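Inicio | Talleres | Guías | Archivo | Contacto

Usamos cookies para recordar tus preferencias. Aceptar | Configurar

Puesta a punto de la pinza en la celda Prostilov

Última actualización: septiembre de 2023

¡Por fin tenemos la celda desmontando ordenadores de sobremesa en el taller de Altville! Y lo que más se nota en el día a día es el estado de la pinza, así que va la rutina completa, tal como la hacemos Achilleas Raptis y yo antes de cada tanda.

Lo primero, parada de emergencia pulsada y brazo en posición de servicio. Limpia las placas negras con un paño seco y repasa los tornillos de cabeza hueca, empezando por los grandes de las articulaciones. Abre y cierra los dedos a mano: tienen que moverse suaves, sin holgura lateral (¡con lo bien que va cuando está fina, da gusto!).

Después suelta la parada y lanza 20 ciclos en vacío a velocidad 2. Si un dedo llega tarde, afloja su pivote, céntralo y aprieta otra vez.
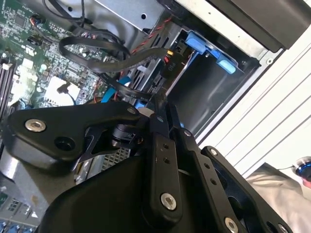 Para la prueba dentro de la torre, baja a velocidad 1 y entra en diagonal, con la trayectoria bien separada de los cables y de la placa base. Haz 3 entradas seguidas sin coger nada. Si roza, corrige el punto de aproximación 2 mm y repite desde el principio.

Guarda el punto nuevo con el nombre de la torre y apúntalo en la hoja de la celda.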